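Progress report to the Duvalport roads fund: automated driving demonstration, Tradton route
Prepared by Diane McKinnon

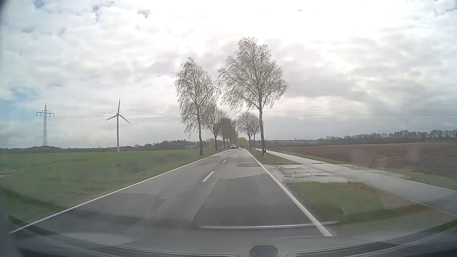 Four of us attended the July open day at Verschueren's test site and rode the public section of the Tradton route. Ruben Van Dijk drove, or rather sat at the wheel, and Mieke Van Damme from Omska ran the laptop in the back.

The route is a two-lane farm road with trees on both verges, patched asphalt and a path alongside. I was glad of that. The earlier demonstrations were held on a closed loop with fresh paint, and I didn't learn much from them.

The car held its lane for most of the ride. Ruben took over 8 times in 35 minutes. Omska's handout lists only the takeovers it calls "safety relevant" and leaves the others out. I asked for the full log and Mieke agreed to send it. I have not received it yet.

Yeison Cuervo asked how the system tells a dark repair patch from a hole. The answer was long and mostly about training data. He asked again at lunch and got the same answer — with slides.

Progress against the plan: the route agreement is signed and the safety drivers are trained. Omska claims 3000 miles of supervised driving to date. I could not match that to the fuel and charging records, and Severino Casado is checking the odometer sheets. The night runs have not started.

Visitors seemed to enjoy the day. I would not read much into that, as most of them rode the short loop around the parking lot.

I recommend holding the next payment until we have the full log and the odometer sheets. A second ride is booked for a Saturday, with our own observer choosing the turns. Omska has asked us to stay on the mapped roads — we have not agreed to this.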